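Shopping basket

A shopping basket is a hand-carried container for people who have come in for two things. Most are rectangular, with slotted walls and a pair of handles that fold down so that baskets can nest, usually too tightly. Kaja Rimkutė's survey of March 2000 covered 76 stores and found baskets missing in most of them.
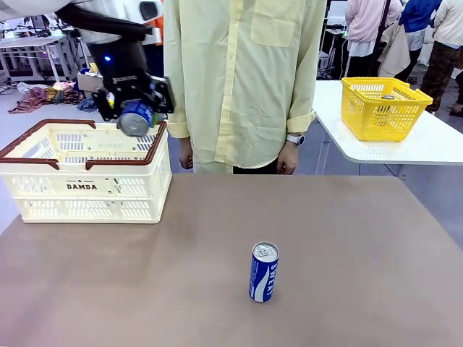
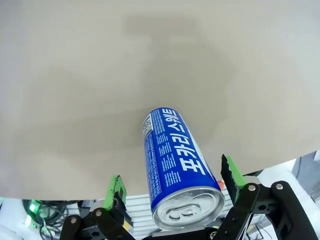

Loading order is the one point on which writers on the subject disagree. Ott Priedītis puts cans at the bottom and bread on top, a rule shoppers admire and ignore. A slim can like the blue Pocari Sweat may be laid flat or stood upright; Priedītis prefers it flat, having once carried six upright ones down a staircase.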